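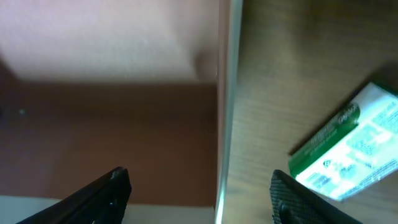 Chiamaka Lawal wrote to us after the June letter that she had followed our advice on white rings, and the ring is gone, but now there is a dull place where it was, and she likes the dull place even less. Is her table spoiled? Should she sand the whole top?

No, Chiamaka, it is not spoiled, and please wait with the sandpaper. Your letter shows me that I explained this too quickly last time. I wrote how to remove a mark and forgot to write that first you must know what is on your wood. So this month the wood column goes back one step.

A table top in a normal home has one of a few finishes. It can be oil, it can be wax, or it can be a hard coat such as varnish or lacquer. Oil goes into the wood. Wax stays mostly on the surface and is soft. Varnish makes a skin. When somebody tells me "I cleaned my table and it became ugly," very often they treated a skin as if it was oil, or oil as if it was a skin.

To find out, choose a place under the table or on the inside of a leg. Put one drop of water there and go to make tea. If the drop sits round and high when you come back, you have probably varnish, or a wax coat which is still good. If it has become flat and the wood under it is darker, it is oil, and the oil is getting thin. Then press your fingernail lightly in the same area. Wax gives a little and leaves something under the nail. Varnish does not.

For a dull place on varnish, like I suspect Chiamaka has, the skin was only scratched very finely by the rubbing. Take a soft cotton cloth and a small amount of furniture polish, and rub along the grain with light pressure. Stop often and look at it from the side against the window. Readers who have worked on cars will want to use fine paper, 2,000 grit and wet. It can work, but on old varnish it is easy to go through at the edges, and then there is no way back except to do the complete top again.
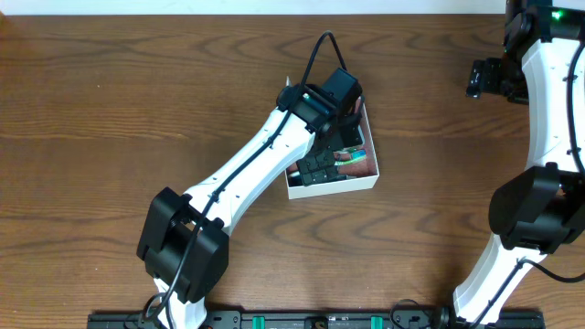
Wood grain on a table top. Always rub along these lines.

For oil the work is more pleasant. Clean the top with a cloth that is only damp, with a little mild soap, and let it dry until the next day. I do this on Thursday evening, so that on Friday after work it is ready. Pour the oil on the cloth, never directly on the table, and spread it thin. Wait as long as the can says. Then comes the part people forget: wipe away all the oil that the wood did not drink. If you leave it, it becomes sticky, and every newspaper you put down will stay there forever with its headline.

I use the Pilletti table oil because my local shop keeps it, but any oil sold for this purpose is good. Please do not use olive oil from the kitchen. It never becomes hard and after a summer it smells.

A serious warning about the cloths. A cloth with oil in it can start to burn by itself when it lies in a ball in the trash. Lay it flat outside to dry, or put it in a metal can with water and a lid. Adebayo Akinola asked if this is only an old story. It is not an old story, please take it seriously.
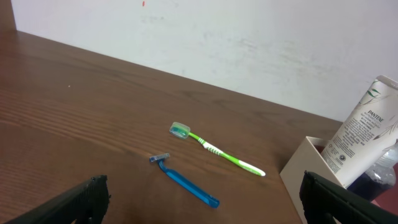

Wax needs the least effort but the most patience. A thin coat, a long pause, then polishing with a clean cloth until your arm complains. Do not put wax on a table where you set hot pots every day, as it gets soft and takes a print of the pot. On a side table or a writing desk it is beautiful, and it can be repeated whenever you like, only not too thick. If the surface feels greasy in warm weather, there are too many coats. Then you should take some off with a wax remover before you add a new one.

In all cases keep away from the strong kitchen sprays. Ese Adeyemi told me she used one on her oak for years with no problem and then in one winter the finish began to lift near the window side. I think the sun and the heating did half of that work, but the spray did not help.

We have still some sample cans of oil at the Alvarado workshop. They are small, enough for a stool or for trying on a corner. Come in the afternoon and ask for Funmilayo Etim. If your table has veneer which is coming loose, do not oil it before you have glued it. Veneer will be the subject of the next wood column, and Nnamdi Okafor has promised to lend me his clamps for it.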